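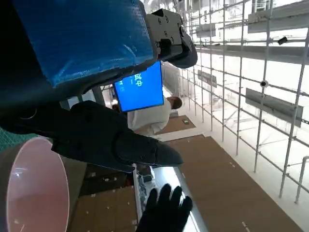 제9장 공유 공작실에서의 팔 조립과 작업 구역 배치

9.0 이 장의 범위

앞 장까지는 관절 모듈과 구동기를 작업대 위에서 개별적으로 다루었다. 이 장에서는 완성된 관절을 팔로 묶고, 팔 끝에 브래킷과 그리퍼를 달고, 팔이 움직일 구역을 정하는 과정을 다룬다. 사례는 스티샴(Stisham) 공유 공작실에서 진행한 소형 팔 제작이며, 제어기는 케미네(Kemine) 보드를 기준으로 서술한다. 다른 보드를 쓰는 독자는 부록의 핀 대응표를 먼저 확인한다.

이 장을 읽으려면 다음 내용을 알고 있어야 한다.

관절 좌표계의 설정과 동차 변환 행렬
구동기의 정격 토크와 순간 최대 토크의 구분
직렬 버스의 종단 처리
비상 정지 회로의 배선

기구학의 해석적 풀이는 다음 장에서 다룬다. 여기서는 조립 순서, 체결, 배선, 구역 배치, 초기 점검만 취급하며 궤적 계획은 포함하지 않는다.

9.1 용어

플랜지: 마지막 관절의 출력면. 브래킷이 닿는 기준면이 된다.
브래킷: 플랜지와 그리퍼 사이에 들어가는 중간 부품. 이 장에서 '어댑터'라고 쓰지 않는다.
손끝: 그리퍼의 손가락이 대상물과 접촉하는 부분.
도구 중심점: 손끝의 기준이 되는 좌표 원점. 그리퍼를 바꾸면 다시 정의한다.
도달 영역: 도구 중심점이 닿을 수 있는 점의 집합.
소거 영역: 팔의 어느 부분이든 지나갈 수 있는 점의 집합. 도달 영역보다 항상 크거나 같다.

도달 영역과 소거 영역을 혼동하는 오류가 가장 잦다. 팔꿈치 관절은 손끝이 바깥쪽 어느 점에도 도달하지 않는 자세에서 옆으로 돌출할 수 있다. 구역을 정할 때에는 소거 영역을 쓴다.

9.2 브래킷의 체결

브래킷은 네 지점에서 플랜지에 고정한다. 나사는 대각선 순서로 가조립한 뒤 같은 순서로 규정 토크까지 조인다. 한쪽을 먼저 끝까지 조이면 기준면이 기울고, 그 오차는 손끝에서 팔 길이에 비례하여 확대된다.

타원형 장공이 있는 브래킷은 위치 조정이 가능하지만 반복 하중에서 미끄러질 수 있다. 위치가 확정된 뒤에는 위치 결정 핀을 추가하거나 고정 구멍만 있는 부품으로 교체한다. 와셔는 장공의 폭보다 넓은 것을 쓴다.

나사 고정제는 보정이 끝날 때까지 바르지 않는다. 보정 중 브래킷을 한 번 이상 분리하는 것이 보통이며, 고정제가 굳은 나사를 풀면 알루미늄 쪽 나사산이 손상된다. 가조립 상태의 나사에는 유성펜으로 머리와 모재를 잇는 선을 긋는다. 선이 어긋나 있으면 풀린 것으로 본다.

외장 덮개나 필름을 씌운 채로는 나사 머리의 표시선을 확인할 수 없는 경우가 있다. 점검 대상이 되는 체결부는 덮개의 경계 밖에 두거나, 덮개를 벗기는 절차를 점검표에 넣는다. 덮개는 관절의 전 가동 범위에서 당겨지거나 접혀 물리지 않아야 한다.

9.3 그리퍼의 장착

그리퍼는 무전원 상태에서 장착한다. 순서는 다음과 같다.

(가) 팔을 정비 자세로 보낸 뒤 구동 전원을 차단한다.
(나) 제동 장치가 없는 관절은 받침대로 지지한다.
(다) 브래킷에 그리퍼를 얹고 위치 결정 핀을 먼저 끼운다.
(라) 나사를 가조립하고 손가락을 손으로 여닫아 간섭을 확인한다.
(마) 본조립 후 통신선, 전원선 순으로 연결한다.
(바) 제어기의 질량 및 무게중심 값을 새 그리퍼에 맞추어 갱신한다.

(바)를 생략하면 중력 보상 값이 실제 하중과 맞지 않는다. 이 상태에서 수동 교시 모드로 전환하면 팔이 처지거나 위로 뜬다. 타히라 사티의 작업 기록에는 이 증상이 구동기 고장으로 분류되어 관절 모듈 2개를 교체한 사례가 있다. 교체 후에도 증상은 같았고, 원인은 질량 값이었다.

손가락이 여러 마디로 된 그리퍼는 마디마다 간섭을 확인한다. 완전히 펼친 자세와 완전히 굽힌 자세만 보아서는 부족하다. 중간 자세에서 엄지와 나머지 손가락의 이동 경로가 교차하는 설계가 많다.

9.4 작업 구역의 배치

공유 공작실에서는 작업 구역 옆에 다른 사람의 책상과 의자, 수납 가구가 놓인다. 전용 실험실을 전제로 한 배치 기준을 그대로 적용하기 어렵다. 배치는 고정물, 준고정물, 이동물의 구분에서 시작한다.

고정물은 벽, 창틀, 문, 천장 구조물처럼 옮길 수 없는 것을 말한다. 준고정물은 선반과 칸막이처럼 옮길 수 있으나 평소 옮기지 않는 것이다. 이동물은 바퀴 달린 의자, 종이, 공구, 그리고 사람이다. 도면에는 고정물과 준고정물만 그리고, 이동물은 허용되는 범위를 면으로 표시한다. 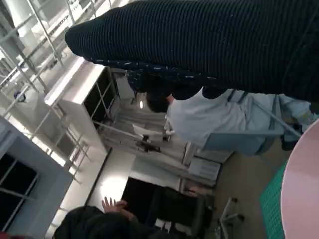

그림 9.1 공작실 내부. 준고정물인 흰색 선반과 이동물인 바퀴 달린 의자.

바퀴 달린 의자는 점유 면적을 등받이의 바깥 지름으로 계산하면 작게 나온다. 사람이 앉은 상태에서 뒤로 밀려나는 거리를 더해야 한다. 이 책에서는 의자의 허용 면 경계와 소거 영역 사이에 40 cm를 둔다. 이 값은 저속 교시 모드에 한정된 것으로, 자동 운전에서는 정지 거리를 측정하여 별도로 산출한다.

바닥의 매트는 경계 표시로 쓰기에 편리하나 밀린다. 매트의 모서리를 기준으로 삼는 경우 모서리 위치를 바닥에도 표시해 둔다. 매트 가장자리에 작은 물건이 놓이면 의자의 바퀴가 걸리므로 시작 전 점검 항목에 바닥을 포함한다.

둥근 탁자는 모서리가 없어 위치를 재기 어렵다. 중심점을 상판 밑에 표시하고 벽의 두 면에서 거리를 잰다. 상판 가장자리에서 잰 값은 탁자를 돌려 놓았을 때 재현되지 않는다.

9.5 격자 프레임과 부착물

금속관을 클램프로 엮은 격자 프레임은 제작과 변경이 쉬워 공유 공작실에서 자주 쓰인다. 패널, 카메라, 조명을 임의의 높이에 달 수 있고 해체 후 부피가 작다. 단점은 강성이다. 클램프 접합부는 회전 방향으로 미끄러지며, 대각 부재가 없는 격자는 평행사변형으로 변형된다. 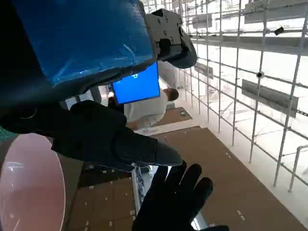 그림 9.2 그리퍼와 흰색 금속 격자 프레임. 격자에 회색 직사각형 패널이 부착되어 있다.

프레임의 좌표를 기준 좌표로 쓰는 것은 권장하지 않는다. 카메라를 프레임에 달고 그 카메라로 팔의 위치를 보정하면, 프레임의 변형이 그대로 팔의 오차로 기록된다. 기준 표식은 바닥 또는 작업면에 두고, 프레임은 부착물을 지지하는 용도로만 쓴다.

부착물에 대해서는 다음을 기록한다.

부착 높이와 기준 접합부의 번호
클램프의 종류와 조임 토크
전선의 경로와 고정 간격
마지막으로 위치를 바꾼 사람의 이름

마지막 항목은 공유 환경에서 특히 필요하다. 판텔리스 콘토얀니스와 테클레 게브루가 정리한 스티샴 공작실의 양식에는 변경 전 위치를 적는 칸이 따로 있다. 변경 후의 값만 남기면 이전 보정 자료를 해석할 수 없다.

밝은 배경을 등진 카메라는 노출을 수동으로 고정한다. 자동 노출에서는 팔이 화면을 가리는 비율에 따라 밝기가 변하고, 표식 검출의 성공률이 자세에 따라 달라진다. 노출은 배경의 표식이 아닌 작업면의 표식을 기준으로 맞춘다.

9.6 작업면

작업면의 재료는 평탄도와 마찰 계수로 고른다. 골판지는 값이 싸고 손끝이 부딪쳐도 손상이 작아 초기 동작 확인에 적합하지만, 하중을 받으면 눌린 자국이 남고 습도에 따라 휜다. 높이 보정에는 쓰지 않는다. 보정용 작업면은 별도의 강성판으로 준비하고, 동작 확인용 판은 그 위에 얹는다.

용기와 쟁반은 팔의 정지 자세에서 손끝 아래에 두지 않는다. 구동 전원이 차단될 때 제동이 걸리기까지 관절이 조금 내려가기 때문이다. 처짐량은 관절마다 다르며, 팔을 수평으로 뻗은 자세에서 가장 크다.

상태 표시용 화면은 조작자의 위치에서 읽을 수 있어야 한다. 팔이 화면을 가리는 자세가 있으면 도면에 그 자세를 적고, 비상 정지 상태만은 소리로도 알리도록 한다.

9.7 초기 점검

초기 점검은 2인이 한다. 한 사람은 비상 정지 버튼을 잡고 다른 사람은 교시 장치를 조작한다. 역할은 점검 도중 바꾸지 않는다.

(가) 전 관절을 한 축씩 저속으로 양 끝까지 보낸다.
(나) 각 끝에서 전선의 여유와 덮개의 당김을 본다.
(다) 그리퍼를 40회 이상 여닫고 체결부의 표시선을 확인한다.
(라) 팔을 가장 멀리 뻗은 자세에서 비상 정지를 작동시키고 처짐량을 잰다.
(마) 소거 영역의 경계를 따라 팔을 이동시키며 준고정물과의 간격을 잰다.

(마)에서 잰 간격이 도면의 값보다 작으면 도면을 고치지 말고 가구의 위치를 먼저 확인한다. 선반이나 탁자가 옮겨진 경우가 많다. 위치가 맞는데도 간격이 작으면 도구 중심점의 정의를 점검한다.

점검표는 트리안타필루(Triantafyllou) 양식을 줄인 것으로 부록에 실었다. 자택에서 제작하는 독자는 공유 환경에 관한 항목을 생략할 수 있으나, 2인 점검은 생략하지 않는다.

다음 절에서는 (라)에서 얻은 처짐량을 이용하여 정비 자세를 정하는 방법을 설명한다.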